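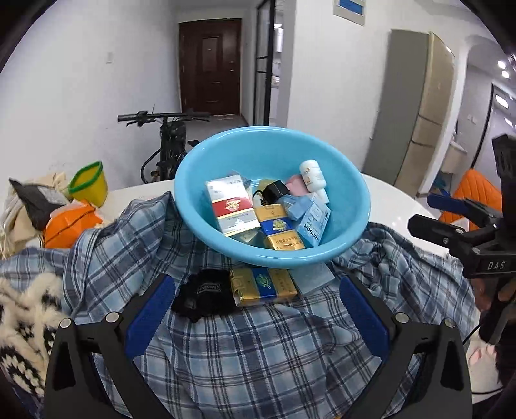 The blue basin, current capital of the round table.

April 10, 2024

I bought the round table in August, for eating at. It came from a secondhand place in Grenmont, cost me 58 dollars, and has hosted maybe three meals. The rest of the time it has been a landing strip.

The basin was supposed to fix this. The theory was that small things would go in the basin, the basin would go on a shelf, and I would eat soup like an adult. So in went the cigarette packs, the box of RAISON, the charger with the coiled cord, and a little white bottle with an orange label that I keep moving from one container to another without reading. The basin never reached the shelf. It sits on my plaid shirt, which I had put down for a minute.

And then there is the sock. One black sock, next to a gold-and-blue pack still in its cellophane. I have looked for the other one in the laundry, under the bed and in the bag I took to Cadbridge, and I am prepared to call it a loss.

The left side of the table is a separate jurisdiction. Bags, a sweater, some beige fabric I had plans for, and a yellow bucket lying on its side. I'm leaving all of that for the weekend — the basin comes first, and the shirt needs ironing anyway.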